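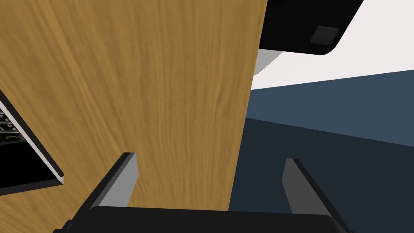 About Stirkasora

Stirkasora is an independent school of bookkeeping and office practice in the town of Urnden. It was founded in 2000 to serve adults who wished to enter clerical work without leaving their present employment, and evening study remains the center of its program.

The school admits 86 students each year. Applicants must hold a high school diploma or its equivalent; no earlier training in accounts is required. Instruction is given in English, and all students follow the same first-year courses in ledgers, payroll, business writing and records management. In the second year, students choose between general accounts and the Moschos course, which prepares them for work in shipping and freight offices.

Classes are held in the former Movow grain exchange, which the school has leased since its second year. The upper floor contains the library and study rooms. The ground floor is used for teaching and, on certain evenings, for public talks on household budgeting and tax records. These talks are free of charge and open to all residents of Urnden.

Stirkasora is governed by a board of 9 members, who serve without pay. Tuition covers most of the cost of instruction. The remainder is met by an endowment and by the annual November appeal. Nearly 50 local employers accept students for supervised placements, which form part of the final term.

Applications for the coming year are accepted at the school office or by mail. Former students who need copies of their certificates should write to the Registrar, giving their year of completion and the name under which they enrolled.

Page last reviewed 8 February 2025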